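Section 4: Setting Up the Scoreboard Console and Goal Horn

This section covers the Hollix rink console, the penalty box displays, the goal light units and the horn. Read all of it before connecting power. The scoreboard must already be hung and wired as described in Section 3.

Last revised 2025-02-09

4.1 What you need

Hollix console with power cord
Data cable, 200 feet, supplied on a reel
Goal light units (2), one for each end
Horn with mounting bracket
Console key
Small flat screwdriver for the terminal block

The wall brackets for the goal lights are packed with the scoreboard and not with the console. If your board came from Ultton before the change of carton, the brackets are in a bag taped inside the lid of the long crate.

CAUTION: Do not run the data cable across the ice, under the dasher boards or through a door used by the ice resurfacer. Use the conduit from the scorer's bench.

4.2 Connecting the console

1. Turn off the scoreboard at the breaker.
2. Set the console on the scorer's bench with the display facing the scorekeeper. Leave enough room behind it for the cable to bend gently.
3. Plug the data cable into the socket marked BOARD. Turn the collar clockwise until it stops.
4. Connect the penalty box displays to HOME PEN and AWAY PEN. The plugs are the same size. If they are swapped, the penalty clocks will show on the wrong side.
5. Connect the goal lights to LIGHT A and LIGHT B. LIGHT A is the end to the scorekeeper's left.
6. Plug in the power cord and turn on the scoreboard breaker.
7. Turn the console key to ON.

The board lights every digit for a few seconds and then shows 0 to 0 with a blank clock. If any segment stays dark, write down which one and see Section 9.
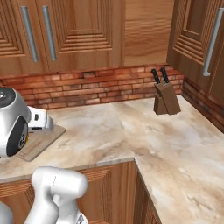
Note: The console keeps its last game in memory. If the board comes up with an old score, press CLEAR and hold it until the period number goes out.

4.3 Entering the game format

The console is shipped with three 20-minute periods. Youth and high school leagues often play shorter periods, so check the league sheet before the first game of the season.

1. Press SETUP.
2. Enter the period length in minutes and seconds. For a 15-minute period, enter 1500.
3. Press NEXT. Enter the number of periods.
4. Press NEXT. Enter the intermission length.
5. Press NEXT. Enter the overtime length, or 0000 if the league does not play overtime.
6. Press NEXT. Choose DOWN for a clock that counts down or UP for a clock that counts up.
7. Press SAVE.

Up to nine formats can be stored. Press SAVE followed by a number key to store the format under that number. To bring it back, press RECALL and the same number. Tape a list of the stored formats to the inside of the console cover.

CAUTION: Pressing SETUP while the clock is running stops the clock. It does not restart when you leave the menu.

4.4 Penalties

Each team can have two penalties running on the board. A third is held in the queue and starts when one of the first two ends.

1. Press HOME PEN or AWAY PEN.
2. Enter the player's number and press NEXT.
3. Press MINOR, DOUBLE or MAJOR, or enter the time with the number keys.
4. Press ENTER. The penalty starts when the game clock starts.

To end a minor penalty after a power play goal, press the team's PEN key, select the penalty with the arrow keys and press END. The console does not end a penalty by itself when a goal is entered. The scorekeeper must wait for the referee's signal.

Note: Offsetting penalties that do not change the number of skaters can be left off the board. Record them on the score sheet only. Local rules differ, so ask the referee before the game. 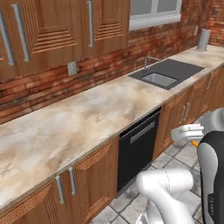

4.5 Mounting and testing the horn

1. Fix the bracket above the scoreboard or on the wall behind the scorer's bench, pointed at the ice and away from the stands.
2. Bring the two horn wires to the terminal block on the back of the board. Red goes to H+ and black goes to H-.
3. Tighten the screws and pull lightly on each wire.
4. Set the volume dial on the horn to 2.
5. Clear the benches and warn anyone in the building.
6. Press HORN on the console.

CAUTION: The horn can damage hearing at close range. Do not stand in front of it during a test. Wear ear protection if you must work on the bracket with the power on.

The horn sounds at the end of every period. To turn this off for practices, press SETUP, go to AUTO HORN and choose NO.

4.6 If something does not work

Clock runs but the score does not change: the console is locked. Turn the key to OFF and back to ON.

Goal light stays on: the button in the goal judge's box is stuck. Unplug the button and press CLEAR.

Code 260 on the console: no signal from the board. Check the collar on the data cable at both ends, then the breaker.

Penalty display is dim: the brightness is set separately from the main board. Press SETUP, go to PEN BRIGHT and raise the setting.

For parts, write to Agnes Dalen at the Hollix service desk and include the serial number from the underside of the console. Questions about league formats go to Siobhán Egan. Rinks with a Fladinetti board should use the adapter instructions in Section 5 before returning to 4.3.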